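Workshop Assistant (part-time), Kernitz Repair and Reuse
Closing at the end of January

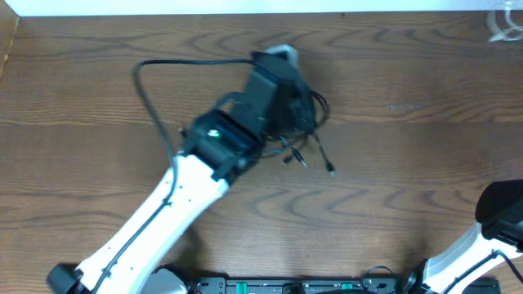 Kernitz has been taking in unwanted household electrical bits for longer than most of us have worked here, and over the years our little sorting room has become the place where half the town's leads, chargers and extension cables seem to end up. People drop them off in carrier bags and biscuit tins, usually in a fearful knot, and somebody patient has to sit down and turn them back into things a person can use. A tangled bundle of black cables on a wooden table, with that lovely dark wavy grain running through it, is a fair picture of what your mornings would look like, and if the sight of it makes your fingers itch then please do read on!

We are looking for someone to join us for 19 hours a week, mornings only, starting at 8.30. You would be untangling, wiping down, coiling and tying, then labelling each lead by type and length and putting it away on the shelves next door. Last year we passed on 2097 leads to homes, schools and the Escobedo community rooms, and we would dearly like to do better this time.

You don't need any electrical training (all the testing is done by Fung-ping Sin, who will happily show you how it works if you're curious). We would love to hear from you if you are steady with your hands, fairly tidy, and don't mind the radio. Good eyesight or good glasses will help with the tiny print on plugs. There is a bit of lifting, though the crates are never more than 11 kilos, and you can sit or stand as you like.

We're in the Trasetti building, up one flight, with a lift. Tea is free and the biscuits are mostly free.

To apply, send a letter or an email to Wenceslao Esquivel at the Kernitz front desk, telling us a little about yourself and which mornings suit you. No CV needed unless you'd like to send one. If you'd rather come and see the room first, pop in any morning before 11 and ask for Wenceslao.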